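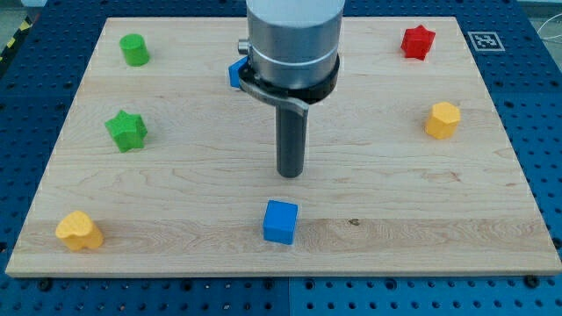
Blocos coloridos, outra vez

Começou com uma caixa esquecida no armário. Tài Giáp, que desenha brinquedos para a Prikico, abriu-a em outubro e não a voltou a fechar. Cubos, cilindros, estrelas. Azul forte, verde forte. Nada com pilhas.

"A criança pega num cubo e já sabe o que fazer", diz ele. Nós, adultos, demoramos mais. Eu fiquei meia hora a tentar equilibrar uma estrela em cima de um cilindro. Caiu sempre.

A superfície conta muito. Uma tábua de ácer, clara, veio miúdo, um nó pequeno aqui e ali – a cor dos blocos salta logo. Em cima do tapete perde-se tudo, e as torres entortam. Giáp prefere a madeira sem verniz brilhante, passada à lixa 80 e depois a uma mais fina. Óleo, pano, uma noite a secar. Está feito.

Quanto às peças, poucas. É a parte em que os pais torcem o nariz. A Prikico vendia um balde com 156 e as crianças despejavam-no no chão e iam-se embora. O conjunto novo é bem mais magro e, segundo Giáp, dura a tarde inteira. Recomendado a partir dos 4 anos.

Arrumar é que é pior. Um saco de pano serve, uma gaveta baixa tambem. Caixas com divisórias – bonitas na loja, em casa ninguem as respeita.

E lavar? Água morna, uma gota de sabão, secar logo. A tábua só com pano húmido, nunca de molho, que empena. A minha empenou. Virei-a ao contrário, pus uns livros em cima e lá voltou ao sítio, mais ou menos.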